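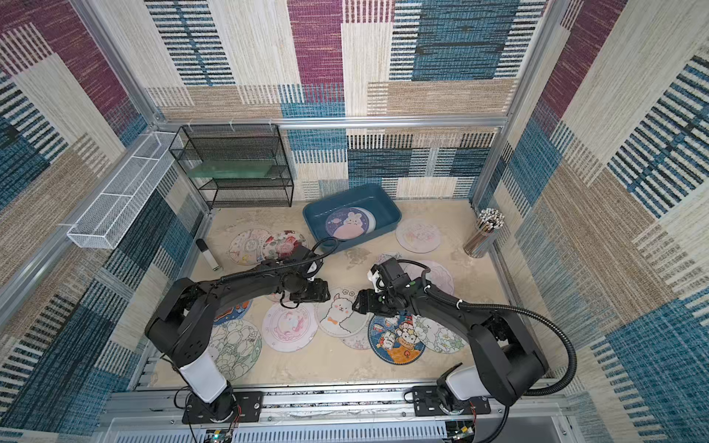
Thaís Leite says I'll be picking up after other people until I'm ninety, and that anybody waiting on a machine to put away small flat stuff had better get comfortable. We went back and forth on it all through a slow afternoon at the shop and I still don't buy it, so I'm bringing it to the help board!

My situation: I run a board game and coffee place in Cendarville. Every table gets a pile of coasters, the round ones with all the different prints on them (cartoon animals, flowers, unicorns, you name it), and by closing they are everywhere except where they belong. On the tables, on the floor, under the chairs, stuck on top of each other. My stock is 400 coasters, which sounds ridiculous until you've watched a group of teenagers build with them. The chore is to gather them all up, get them into trays, and pull the ones that need washing. It isn't hard. It's just dull and it's hard on my knees, and it comes at the end of a day when I have already been on my feet forever.

I keep seeing pairs of robot arms doing exactly this kind of thing, two grippers working over a mess of round mats with a tray sitting right behind them, and I think, well, there you go, that's my closing shift. We've had a Kasby floor sweeper since April and I love it to bits, except that it shoves every coaster it meets into the corner and then I have to get down there anyway.

So can a machine do this yet? I don't mean in a lab with three engineers standing by. I mean could a regular person with a small shop and a small budget plug something in, go home, and find the coasters in the trays in the morning? And if it can't be done, what's the part that's so hard? A four-year-old can do it. (Mine did, for a quarter a tray, until she found out what a quarter buys.)

Tell me what to look at and what it costs. I'm not scared of a screwdriver, but I can't program anything.

Giang Lò
posted 2018-07-01

9 comments
156 shares

Shona Waaka

Okay, I love this question, because I had the same dream about bottle caps and then about washcloths, and I have now spent more of my own money on it than I'd like my husband to know.

Short version is no, you can't plug something in and go home. Longer version is that it's closer than Thaís thinks and further off than the videos make it look.

I work in a packing room and we have two arms there, and I've been the person who sets them up in the mornings for a good while now. What they're great at is the same part in the same place, over and over, all day, no complaints. The minute a part is turned the wrong way or sitting on top of another part, somebody has to walk over. Your coasters are the walk-over kind all the way through.

Think about how you pick one up off a floor. You don't pinch it from the top, there's nothing to pinch. You slide a fingernail under the edge, or you drag it to the edge of something, or you press on one side so the other side tips up, and you do all of that without thinking. A gripper with two straight fingers has to come in at the edge, low, and get one finger beneath a thing that's lying flat. If it's a hair too high it closes on air. If it's a hair too low it's pushing on your floor, and arms do not enjoy pushing on floors.

Then there's the overlapping. Where one coaster lies partly on another, the gripper might take both, or take the top one and flick the bottom one away, or grab the bottom one and have the top one slide off the back. A kid sees two coasters. A camera sees a lot of color, and yours are covered in pictures! Try working out where one cartoon ends and the next one starts when they're all different and half of them are hidden. Plain white coasters on a dark floor would be so much easier, and so much uglier, I know.

Two arms do help. One can hold something still while the other gets hold of it, or they can pass it across. But two arms in a small space also means two things that can bump into each other, and cables to keep out of the way, and twice as much to set up. I wouldn't start there.

What I'd do in your shoes, and I've done a version of this at home:

First, forget fingers and think suction. A little vacuum cup doesn't care about edges. It comes straight down in the middle and lifts. This is good for hard, smooth coasters and hopeless for cork or cloth, so go and feel yours before you get excited. If the surface breathes, the cup lets go.

Second, make the machine's job smaller. Have people drop the coasters in a tub, or sweep them all to one spot yourself with a wide soft broom (saves your knees right there!). Tip the tub onto a table with a raised edge, spread them out, and let one small arm move them into a tray. That's a job a hobby arm has a fair shot at, because it never has to go and find anything.

Third, be ready to babysit. Mine does a nice run, and then it does something so dumb I have to leave the room.

On price, I paid $3,000 all in for my arm at home, with the pump and the camera and the table it's bolted to, and I bought the arm secondhand. I would not call it a time saver. I'd call it a hobby that sometimes puts things away. If you want it for the fun of it, come on in, we're a friendly bunch. If you want it for your knees, buy the broom.

Oh, and the washing! Please don't ask a machine to decide which ones are dirty. A brown ring on a coaster with a brown teddy bear on it? Good luck. Wash them all.

31 people found this helpful

Định Lã

just get a Jidex. my cousin has one and it picks up everything

2 people found this helpful

Reply from Giang Lò: Does it pick up coasters, though? I looked and all I can find is the one for leaves.

Reply from Định Lã: oh yeah his is the leaf one. probably works on coasters if you have them outside

Thu Đào

I agree with most of what Shona wrote, but I think she let the industry off a little easy, and I think she's too hard on fingers, so I'll put my two cents in.

I teach an evening repair class and we have an arm kit from Ackah in the room. My students always want to try household chores with it before they've learned to tighten the base bolts. Socks, spoons, toy blocks, all of it. Blocks go fine. Spoons are so-so. Anything flat is where they start groaning. But one of them glued a thin tongue, like the end of a spatula, on one finger of the gripper, and it made a bigger difference than anything we did to the software. The tongue slides under, the other finger closes on top, up it comes. Then we put a soft mat down (an old yoga mat, cut up) so the tongue could press into it a little instead of scraping, and that helped again. So before you give up on grippers, change the fingers and change the floor. Both are cheap!

Where I part ways with the hopeful people is on the "go home" bit. Picking one up is one problem. Knowing you picked one up is another, and noticing that you dropped it under the radiator is another one again, and every one of those needs somebody to have thought about it ahead of time. A person who drops a coaster looks down. Our arm carries on and very carefully places nothing in the tray. It'll do that all evening if we let it, and it looks so proud.

The newer way of doing it is to drive the arms by hand through the job many, many times and have the software learn from that, mess and all. I'm more excited about that than about anything else I've seen, since nobody has to write down a rule for every overlap. I'd still want to see it in a room it hasn't been in before, with different coasters and somebody's jacket on the floor, before I paid a cent for it. Ask any seller to show you that. Watch the whole thing with no cuts in it, and ask how many went in the tray and how many didn't. If they send you a sped-up video with music, close the tab.

For your shop, Giang, I'd split the chore up. Let the Kasby do the floor, but only after you've gotten the coasters up. Put a slotted box by the door, like a mail drop, with a sign that says one stamp on your coffee card for a full stack. Teenagers will clear a room for a stamp. Then you've got stacks in a box, and stacks are something even my students' arm could lift into a tray without embarrassing itself.

And if you do end up building Shona's tub-and-table setup, go with one arm, bolt it to something heavy, and keep your hands out of there while it's moving. Small arms can still pinch.

18 people found this helpful

Reply from Giang Lò: Checked my coasters and they're cork on the bottom and shiny on top, so I guess it depends how they land. I have ordered the broom. I'm also going to try the slotted box and the stamps, and I've told Thaís she wins until Christmas.

Reply from Shona Waaka: If they land shiny side up the cup might hold! Send me a couple and I'll try them on mine.

View 4 more replies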